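Notes for students moving out of home, collected by Verena Wyss for the Skasham school leavers' page. Last updated Feb 28, 2022.

Most of what follows is for people starting a course or a first job in November and living in a shared apartment or a hall with a kitchen. Take what you need and skip the rest.

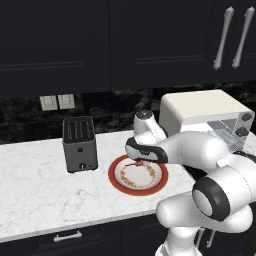
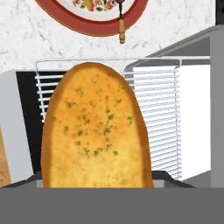 ## Setting up a desk in a small room

- Measure the wall before you buy a desk. Write the number on your phone and take it to the store.
- A desk 20 inches deep is enough for a laptop and a notebook. If you use a separate monitor, look for 24 inches or more.
- Put the desk side-on to the window. Facing it gives you glare in the morning, and with your back to it you get glare on the screen.
- Use one power strip with a surge protector. Don't plug one strip into another.
- Screw a hook under the desk for headphones and your bag. In a rental, use the stick-on kind and warm it with a hair dryer before you peel it off.

## Paperwork

Buy one accordion file and label the pockets on the first day: lease, course or job, bank, health, receipts. Anything that arrives on paper goes in the file the same day. Scan the lease and your ID and keep a copy somewhere other than your laptop.

Keep your enrollment letter or job offer at the front. You will be asked for it when you open an account, apply for a travel card or sign up with a doctor.

If you apply for several courses or jobs at once, use a single sheet with these columns:

| Where | Sent | Heard back | Next step |
|---|---|---|---|
| Cloltgate College, building trades | yes | yes | interview |
| Barrientos, front desk trainee | yes | no | call |
| Gendden apprenticeship | no | | get reference |

Tape it inside a closet door. A list on the phone gets forgotten.

## Clothes for interviews and placements

1. Wash the shirt two days ahead so there is time to do it over.
2. Hang it damp on a wide hanger and button the top button. It will need much less ironing.
3. Iron the collar first, then the cuffs, sleeves and body.
4. For dark pants, iron inside out or put a thin dish towel between the iron and the cloth.
5. Stuff shoes with newspaper overnight if they got wet. Keep them away from the heater, which cracks the leather.

No iron? Hang the shirt in the bathroom while you shower, then smooth it by hand and leave it until dry.

## Weekly money

Work out what you have for the whole term, take off rent and fees, and divide what is left by the number of weeks. One of last year's leavers started with 4,000 in savings and had 2,495 left after the deposit and first month's rent. She hadn't counted bedding, a bus pass or textbooks.

Move the weekly amount to a second account on the same day each week and use only that card for food and going out. If there is money left over, leave it there for the next week.

Secondhand textbooks can save you up to 5 weeks of bus fare. Check the edition with the teacher first. Write in pencil so you can sell them again.

## Sharing a kitchen

- Label your shelf and your food with masking tape and a marker. Put the date on leftovers.
- Wash your pan before you sit down to eat, while it is still easy to clean.
- Agree on who buys dish soap, trash bags and toilet paper. A jar that everyone pays into works fine.
- Keep one plate, one bowl, one mug and one set of silverware in your room if things tend to disappear.
- Baking soda on a damp sponge takes tea stains out of mugs.

## Before you hand back the keys

Take photos of each room on the day you move in and email them to yourself. Do the same when you leave. Fill nothing and paint nothing without asking the landlord.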